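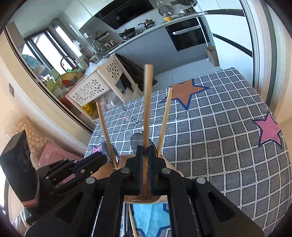 Books > Family sagas and historical > The Salt Road to Clanidero — worth finishing?

pagedown_k
I'm on page 445 of The Salt Road to Clanidero and I've stalled. The sisters have left Avotside, the father's letters have stopped, and now we get a long section about the ferry company. I picked it up for the sisters. Does it come back to them? The Wisent paperback is almost 900 pages and I have a library hold waiting.

marlow_reads
It does, but not for a while. The ferry part runs two more chapters. You need the name of the clerk later on, so don't skip all of it.

tin_lantern
I'd skip it. I did and had no trouble following the rest. The clerk gets explained again when the younger sister finds the ledger.
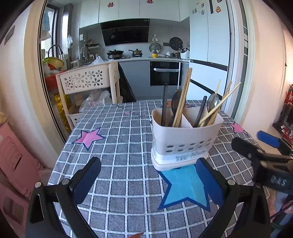

Re: worth finishing?

marlow_reads
He gets named again. He doesn't get explained. If you haven't read the ferry chapters, the ledger is just a book with numbers in it and her reaction makes no sense.

oatfield
I read it in December with my book group and we split on this. Half of us thought the ferry section was the best writing in the novel. I was in the other half. The author clearly did a lot of research and wanted to use it.

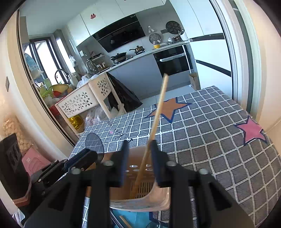 Long stick in the chair or basket, starred tablecloth behind

pagedown_k
Thanks. Is the ending sad? I don't mind sad, I'd just like to know. Please no details.

tin_lantern
Mixed. One sister gets what she wanted.

oatfield
I'd call it sad. She gets it too late to be much use to her. Also, the older sister drops out of the last part almost entirely, and that bothered me more than the ferries.

marlow_reads
She's in the letters, though. I thought that was enough.

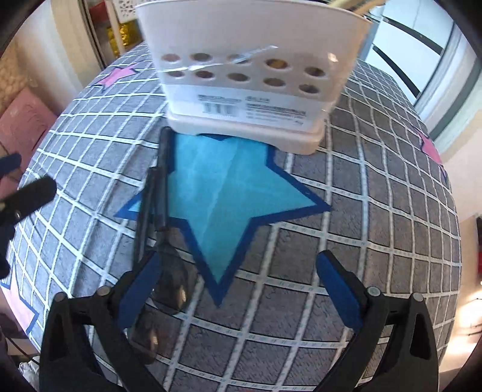 White basket on the gray grid fabric

oatfield
Two letters, and one of them is mostly about a roof.

pagedown_k
OK, I read the ferry chapters last night. Slow, but the night crossing was good. I'm back in Avotside now and will keep going. Does anyone know if the Puma edition has the family tree? Mine doesn't, and I keep mixing up the aunts.

tin_lantern
The Puma one has it, inside the back cover. It gives away a marriage, so don't look at the bottom row yet.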